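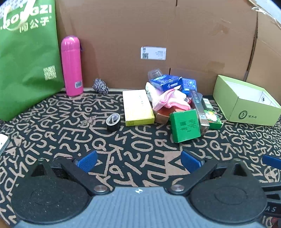 Noelia Iglesias reckons we should have called ourselves a record shop and been done with it, and she's got a point – half the people who find us think we only do gigs.

So, hello! I'm the one who answers the emails. Clorard is a tiny punk and hardcore label with a 19-song compilation to its name (still in print, still too loud) and a room above a bike shop where bands play once a month. We've put out records by Parnov, Fillach and a few others who'd split up by the time the sleeves came back from the printer.

I started it with my cousin after a Parnov show that ended with the drummer asking if anyone knew how to get a tape made. I said yes. I didn't, but I learned.

### The room

Gigs are all ages, doors at 7, and entry is £5 or whatever you've got. The bands get the door money once the PA hire is paid. There's no bar, so bring a bottle of squash or something. The stairs are steep, sorry – email me first if that's a problem and I'll meet you at the goods lift round the back.

### Sending us music

Please do! Four songs is plenty, and phone recordings are fine by me. I listen to everything, usually on the bus, but it can take me until the end of the month to reply.

The next release is the Cortés seven-inch, out in December, 374 copies on black vinyl.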